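2026-06-30, Drillthorpe, room notes

Table moved 50 cm off the cabinets this morning so there is standing room on the long side. Top wiped down and checked for rock: none with the chair pushed in, slight with someone leaning on the near edge. Felt pad under one leg is worn. Xinyi Lei has spares from the December order.

Marble is still the awkward part of this room. It shows every streak under the ceiling lights and anything dropped on it bounces. Rubber soles only, please -- Octavio came in on leather ones last week and slid. 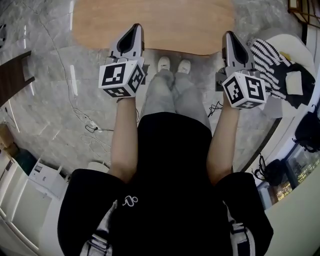

Cables next. White leads on the floor to be coiled and tied, and the power strip moved to the wall side before Thursday. Longest run needed is 17 m if we go round by the door, less if Weidong agrees to the trunking. Asby quoted 61 for the trunking, fitted. I would take it.

Cardboard box: contents to be listed and the box flattened. Yulan Xue thinks the Kerorico samples are at the bottom. Not checked.

Cabinets: leave clear space in front, up to 100 cm, so the doors open fully. Currently short of that at the curved end.

Open: who orders the felt pads if Xinyi's are the wrong size. Ask Xiuying Cai. Floor to be mopped again after the cables are up, plain water, no polish.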